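Tissues: The Softest Paper in the House!

Ah... ah... ah-CHOO! Quick, what do you reach for? If you said a tissue, you are holding one of the cleverest kinds of paper there is. Let's find out why it feels so different from the paper in your notebook!

What is a tissue made of?

Most tissues start out as trees. The wood gets chopped into little chips and cooked until it turns into a mush called pulp. Pulp is full of tiny threads called fibers, so thin that you would have a hard time seeing just one. Mix the fibers with lots and lots of water and you get something that looks like very runny oatmeal (please don't eat it!).

The runny mix is sprayed onto a moving screen. The water drips through, the fibers stay on top and tangle together, and then the damp sheet goes onto a giant hot roller to dry.

So why is it soft?

Now comes my favorite part. When the sheet is dry, a long blade scrapes it off the roller, and the paper scrunches up into hundreds of teeny wrinkles. This is called creping - it rhymes with scraping! The wrinkles make the paper stretchy and bendy, and bendy paper feels soft on a sore nose. Hold a tissue up to a window and you may be able to spot them.

Many tissues also have more than one layer. A layer is called a ply. Try rubbing the corner of a tissue between your fingers and see if you can peel the plies apart. It takes patience!

How does the next one pop up?

Inside a pop-up packet, the tissues are folded into each other, a bit like two people holding hands. Pull the first one and it tugs the edge of the second one up through the slit. Then that one tugs the next, all the way to the bottom.

Boxes and packets

Some tissues come in a cardboard box that you recycle when it's empty. Others come in a soft packet, and you can put the packet inside a box that you keep for years and fill again and again. A box like that can be wood, metal or even knitted!

A wooden tissue box sits on the white table in the first picture, near the sunflowers.
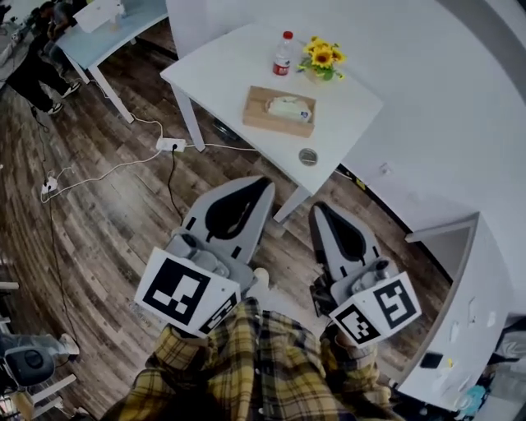
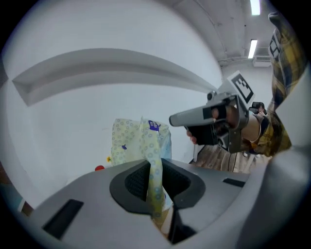
Try it yourself!

You need one tissue, one sheet of notebook paper and a spoonful of water. Lay both papers on a plate and drip a little water on each. Which one drinks it up faster? The tissue has lots of empty space between its fibers, and water loves to creep into small spaces. Notebook paper is pressed flat and often has a coating that slows the water down, so the drop sits there like a little bead for a while.

Then try it again with a paper napkin and a paper towel, and write down which was the thirstiest!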